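Fruit and Bowls on the White Tables

A small gallery from our October tidying, collected by Berenice Manríquez

This page belongs to the pages about our shared rooms at Vullodier. On the earlier pages I have shown the shelves and the coat corner. Now it is the turn of the fruit, and of the bowls in which we keep it. The subject is very modest, I know. But I have looked at these tables each working day for a long time, and I have grown fond of them.

When I came to this country I could not understand why people put fruit in a closed cupboard or in a drawer under the printer. In my mother's house the fruit always stood where everybody passes. If you see a pear, you eat a pear. If you do not see it, you find it again after three weeks, and then you need a cloth. So when we were asked for ideas for the rooms, I wrote on my paper only one line, "fruit on the table, please", and my colleague Anayeli Trujillo wrote almost the same on hers.

We began with the tables, because a white table shows everything. Coffee, pencil, the ring from a glass, the little marks that come from sleeves. I wipe with warm water and a drop of washing-up liquid, then with clean water, and then I dry with an old cotton towel. Some faint smudges stay, whatever I do. Sarahí Ayala thinks it is the matt surface that holds them. She recommends a soft rubber for the worst places, and I must say it helped with the pencil.

The green pear
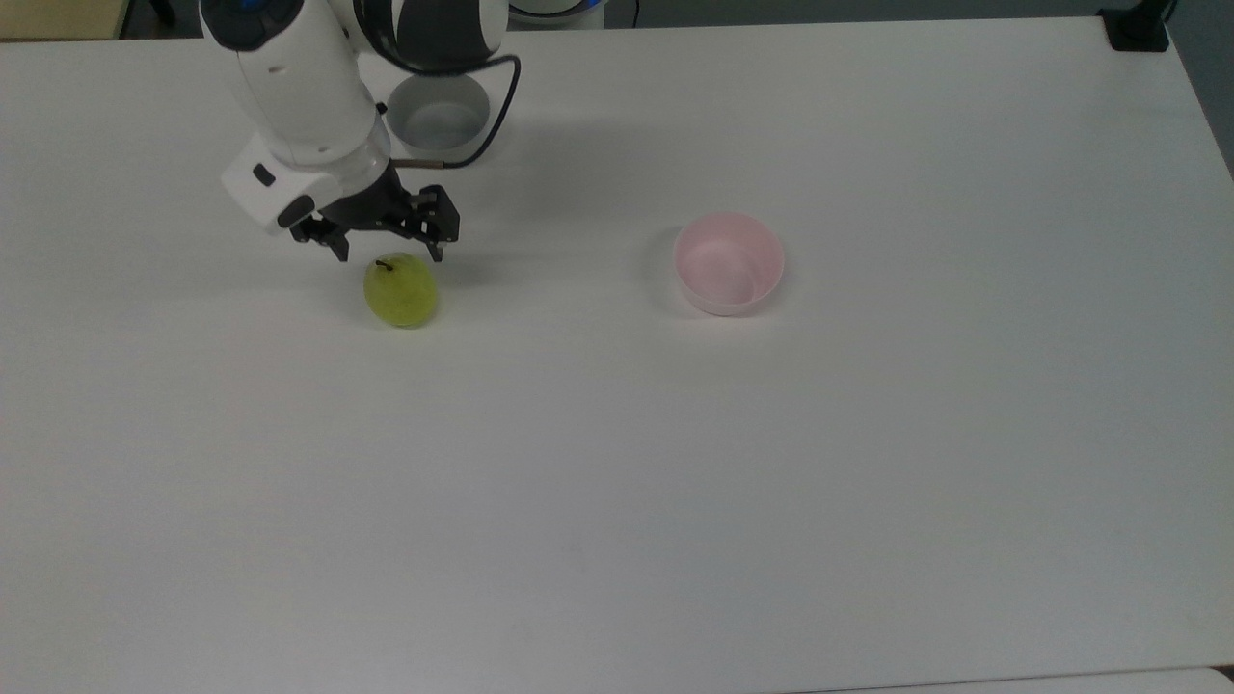

Pears are my favourite to buy and the most difficult to keep. They are hard as a stone in the morning and on the next day they are already soft at the neck. I press very gently near the stalk with my thumb. If it gives a little, the pear is ready, and it should be eaten on that day or put in the fridge. A green one can be ready also, so the colour alone does not tell you much. My grandmother laid her pears on newspaper, not touching each other, and turned them in the evening. I do not turn them, but I do keep them apart when there is place.

Some of you have asked me from where the pears come. I buy them at the stall behind the bus station, from the woman with the two dogs. She lets you choose each one by hand, if you are polite and do not squeeze. In October she has the best choice, and she closes early when it rains, so go before lunch.

A note on washing: we wash the fruit when we are going to eat it, and we do not wash the whole bag in advance. Yolotzin Cuautle did the whole bag once, with the best intentions, and the skins became spotted very quickly.

About the bowls

Before this we had one very big bowl, deep and heavy. It was handsome, but the fruit on the bottom was forgotten and nobody wanted to wash it, as it did not fit under the tap. Deisy Ñahui proposed to use small bowls. One or two pieces in each, no more. I was against it in the beginning, I thought it would look poor, like a hotel breakfast when you come too late. I have changed my opinion. A small bowl is quickly washed, and you notice at once if something in it is getting old.

We also tried the bowls in different places. On the window sill they were in the sun, and too near to the elbow of whoever opened the window. On top of the cabinet only the tall people could see inside. The table is better, for us all.

Pink bowl, grey bowl
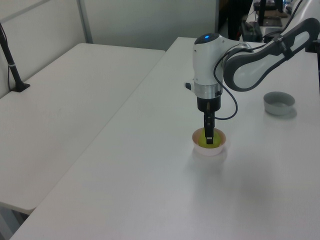 For the washing of bowls I have only a few rules. Use the soft side of the sponge, the rough side takes away the shine. Rinse well, fruit takes the taste of soap easily. Dry the foot of the bowl too, otherwise it leaves a wet ring on the table and I have to begin again with my towel.

If you take the last piece, please leave the bowl where it is. It will be filled again at the next shopping. In the past the empty bowls wandered off to the sink, then to the cupboard, and then we bought new ones, and so we came to own far too many. The extra ones went in a box to the Hivby house across the yard, where they were glad to have them for their kitchen.

The shallow kind is good for plums, grapes and small mandarins. A bowl with higher sides I prefer for anything round that likes to roll. I have also tried walnuts in a shallow one, but then you need a second bowl for the shells, and the crumbs of walnut go everywhere, so walnuts I now keep at home.

Money for the fruit goes in the tin beside the kettle. Roughly 2 coins in a week from each person is enough, and who does not eat fruit does not need to pay. If you have a garden and too many apples, bring them! We had quinces one year, very beautiful and with a wonderful smell, although you cannot eat them like this and I had to take them home and make jelly.

The next page will be about the kettle and the tea shelf. Anayeli has already started to sort the tins.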